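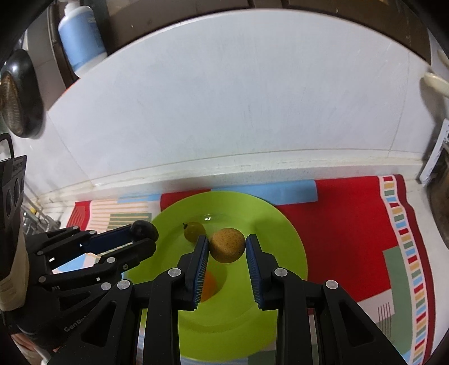 Ajith Chacko
Retired patrol sergeant, writing from Rerkstead

1 Mar 2019

I was asked last week what I miss least about the job, and the answer is night shifts in November. Rerkstead had 32 officers when I joined, and on a wet night four of us covered the whole town.

Most calls were small. A door left open, a car across a driveway, two brothers shouting over a fence. You went, you listened, you wrote it up. My first year I filled out 357 reports, and I doubt ten of them ended in court.

Araba Agyeman trained me. She made me walk the Kilenari blocks on foot until the shop owners knew my name. It took months - longer than I wanted. After that, people called me before things got bad.

The department has more cars now and fewer people walking. I would put two officers back on foot and see how it goes by summer.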